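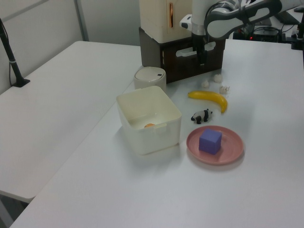 House rules for the arm bench, second go

The first version of the bench rules ran to 16 pages and had a foreword. Niall Chisholm wrote it, and he would like it known that he was asked to. It was printed, put in a blue folder and left on the shelf above the kettle at Skendthorpe, where it has been used mainly to prop up the other folder.

The new version is a single sheet. It came into force on July 5, 2023, and it applies to everyone who uses an arm at either site, including people who helped to write it and people who are only going to be a minute. What follows is the sheet itself with some grumbling added between the lines.

Who may run the arm

Anyone who has done the bench induction and signed the book. Watching someone else do the induction doesn't count, however closely you watched. Inductions lapse after a year, and Signe Strand keeps the list. If you think you're on it, look before you book a slot. Three of us, myself included, were found to be enthusiastic trespassers.

One person is in charge of a run. That person's name goes on the card at the end of the table before power goes on. If you hand over halfway through, stop the arm, change the name, then start again. "We were both sort of doing it" was written in the book last winter and is now quoted at us whenever we ask for money.

Setting out the table

This was the part that caused the arguing. Pritberg like a bare table with a single object on it. Our lot prefer a table that looks as if a child has been called away to tea. The sheet allows both, within reason, and reason is set out below.

Put tall things at the back. A box stacked on a crate is fine at the far side of the table, where the gripper can come down in front of it. It's a poor idea in the middle, where the arm has to go round it and the person watching has to lean to see. Anything stacked gets a push with one finger before the run. If it wobbles, unstack it.

Keep a clear strip along the front edge, one forearm deep. You will want to put your notebook there. The strip isn't for your notebook.

Small objects may be grouped, and soft ones may sit close together. A banana, a toy panda and a few bits of white fluff can share a patch of table quite happily. What they can't do is change places between runs without a note. Rima Atallah spent most of an afternoon comparing two sets of results before she learned that somebody had tidied up in the middle. The tidier has been spoken to and has promised to be messier.

Plates and bins count as objects too. If a foam cube starts on a plate, write down "cube on plate", along with the colours of both. If something starts inside an open bin, say so, and say which bin. "In the usual place" has been struck from the approved wording.

Where two tables stand side by side, treat the gap between them as a hole, however thin it looks. Cables don't cross it unless they're held down at both ends, and nothing is set down within a hand's width of either edge. Stands for lights and cameras get their whole base on one table or the other.

No real food. Han have agreed to this as well, with regret.

Before power goes on

Check that the gripper is empty. Look at it, from the side, with your own eyes. The screen will also tell you it's empty, and the screen has a cheerful nature.

Check the clamps on the table edge by hand. Check that nothing is hanging from the arm, and that means lanyards, sleeves and the tape measure.

Find the stop button and put your hand on it. Then say out loud where it is. Everyone feels foolish doing this and it takes two seconds. Oi-ling Chow suggested we drop the speaking part; she then failed to find the button during the very next drill, it having been moved behind a monitor, and she has withdrawn the suggestion in writing.

During a run

Hands stay off the table while the arm has power. The old rules said "while the arm is moving", which left us with a lively discussion about whether an arm that's thinking is moving. It may be about to. Stop it properly, then reach in.

If an object falls off the table, let it. Catching things is a fine instinct and we'd like you to save it for cricket. Stop the run, pick the thing up, mark the run as spoiled and start a new one.

Slow speed is the default for a new task, a new gripper or a new person. You may ask for the faster setting after 8 clean runs in a row. A run is clean if nothing was touched that wasn't meant to be touched. Nudging the panda is touching the panda.

No headphones, in either ear.

Parking

When you've finished, or when you go for coffee, the arm is parked with the fingers well clear of the tabletop and nothing held between them. Never leave it gripping something because you'll be straight back. The Vurkon people left theirs holding a sponge over a long weekend and had to explain the sponge to a visitor.

Power off at the bench, name off the card, line in the book. The line needs the task, the number of runs, the number spoiled and anything odd. Under "anything odd", please write a thing that was odd. We have 200 lines from the spring and all but 7 of them say "no". I was there in the spring.

Things we left out

Pin-yu Au wanted a rule on naming objects, so that the same item isn't "tub", "pot" and "the lid thing" in three different people's notes. We agreed with her entirely and couldn't agree on a single name. There'll be a list pinned by the door once she's finished it. Until then, use colour, then shape, then what it is, as in "white round tub". If you don't know what it is, stop after shape.

There was also a proposal that the arm shouldn't be given a first name. This was voted down.

The sheet will be looked at again in September. Comments go to Signe by email or on the paper taped inside the cupboard door, which already has one comment on it, asking who took the pen. The blue folder stays where it is for now, as the other folder still needs propping up.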